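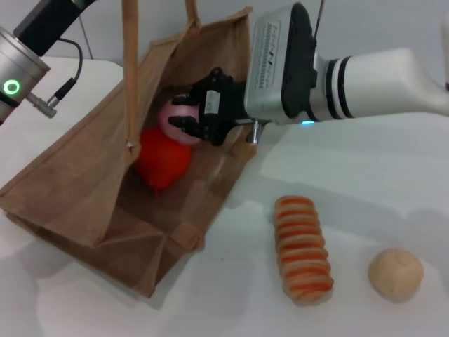 Grasp release inside soft containers

15/05/2025

The bag-packing task has been stuck on the same problem for a while, so I spent the week on the release logic in Pelonine and left the planner alone.

The old code treated a container as a box with a known floor. That works for bins. A jute bag on its side has no floor worth modeling, and once one fruit is in there, the next one meets it well before the target height. The controller then keeps pushing, the force check trips, and the arm backs out still holding the item.

The new version drops the height target. Once the gripper is past the rim, the arm moves in at 15 mm/s and watches the wrist force estimate. Contact counts when the estimate stays over 3 N for 18 consecutive ticks. Then the fingers open and the arm retracts along the path it came in on.

Retracting along the entry path matters more than I expected. The handles stand up wherever they like, and the old straight-up retreat could run into one. Cuvar, our collision checker, now gets the bag as a coarse shell plus a padded volume for each handle strap it can segment. The padding is ugly but cheap.

Still open

Perception of the rim. Tan weave against a white table is easy. The far lip against the inside of the bag is poor, and the rim fit wobbles between updates. I cache the last good fit for 800 ms and refuse to enter on anything older.

Second arm. It has to hold off while the first is inside the bag, and at the moment that is a plain lock in the task layer. Bovmont supports shared workspace zones, so the lock should go there eventually.

Item order. Bread goes in after fruit because I hard-coded it. A proper rule would use stiffness - we have no stiffness field in the item table yet.

The branch is release-on-contact. Logging is verbose by default, so turn it down before a long run.

Posted by Ó Súilleabháin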